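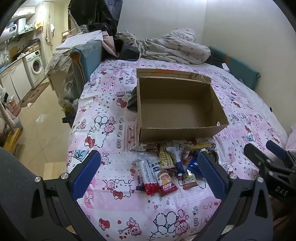
Mehwish Cheema
Second-year student, Health and Society project module
Apr 8, 2022

Does a sleep campaign change how students sleep? A report on Plunach in two residence halls

Why I picked this

In January the student wellness office started a campaign called Plunach. Anyone living in Herix or Ovside will have seen the posters. They tell you to go to bed at the same time every night, keep food and screens out of bed, and fill in a sleep card each morning. By the end of the first month 3000 flyers had gone out across the two halls, and the office newsletter was already calling the campaign a success.

I wanted to know what that word was based on. When I asked, I was sent a one-page summary. It said that students who handed in their cards reported "better quality rest" than before. It did not say how many students handed in cards, what they were asked, or what "before" meant. I was told a longer write-up was coming. I had not received it when I finished this report.

What the campaign assumes

The posters treat bad sleep as a matter of bad habits. There is decent support for some of that. Keeping regular hours does seem to help a lot of people, and coffee late in the day is a poor idea if you have trouble dropping off. I have no argument with either one.

The advice about keeping the bed only for sleep is where I start to have doubts. It is old advice, and it was worked out mainly with people being treated for insomnia, who mostly had a whole home to move around in. A room in Herix has a bed, a desk, a chair and a closet. If a friend comes over, someone sits on the bed. People eat there, study there and call their parents from there. Telling them to stop is easy to print on a flyer, but the flyer does not say where else they should go after the lounge closes.

What I did

I put a paper survey in the mail room of each hall and left it up for two weeks. It asked what time people usually went to bed, how long they thought it took to fall asleep, what woke them up, whether they had seen the campaign, and whether they had changed anything because of it. The last question was open. I got 41 usable surveys back. I also sat down with Sølve Kvam, a resident assistant in Ovside, who had been asked to hand out the flyers on his floor.

I should say plainly that this is a weak design. People chose whether to answer, and people who sleep badly probably care more about a sleep survey. Everything is self-reported. I have no measurements from before the campaign, so I can't say whether it worked. My complaint is that the office can't either, at least from what it has shown me.

What came back

Nearly everybody had seen the posters. Far fewer could name any of the advice, and the piece they remembered best was the cartoon moon. Several people thought Plunach was a mattress company.

Only a handful said they had changed something. The most common change was moving the phone charger across the room. Two of the people who did this said they had moved it back by midterms. One person had kept up the sleep card, and wrote that filling it in made her worry more about how little she slept.

The answers about what wakes people up were more interesting to me than anything about the campaign. Noise came first by a long way: doors, the pipes in Ovside, people coming home. Heat was next, mostly in Herix, where the radiators can't be turned down from inside the room. After that came deadlines and early shifts. Food in bed was on the posters in large letters, and not one person gave it as a reason for sleeping badly. They might be wrong about that, since people are not very good judges of their own sleep. Still, it is odd to build a campaign around habits when the people living there keep writing "the door" in capital letters.

Kvam's view was close to mine, though he was kinder about it. He said the flyers gave him a reason to knock on doors, and a few people did end up talking to him about how they were doing. "I don't think the flyer did that," he said. "I think it was me standing there." He had reported the hallway doors on his floor twice since the fall.

What I would want to see

If the office wants to claim a result, it should publish the number of cards handed out and the number returned, month by month. It should also compare the two halls with one that did not get the campaign. Kļaviņa House would be the obvious choice, as it is the same age and has the same kind of rooms. None of this costs much.

I would also like to see the price of the campaign set next to the price of door closers and radiator valves. I asked facilities for a figure and was passed to another department, which passed me back. It may be that the repairs are far too expensive and posters are all that can be paid for. That would be a fair answer, and I would have printed it.

Limits and things left undone

My question on falling asleep was badly worded. Some people gave minutes and others wrote "ages," so I left it out of the results. I did not ask about roommates, which was a mistake, as several people brought them up anyway. The blank surveys and my tally sheets are in the appendix folder, and the interview notes are with them.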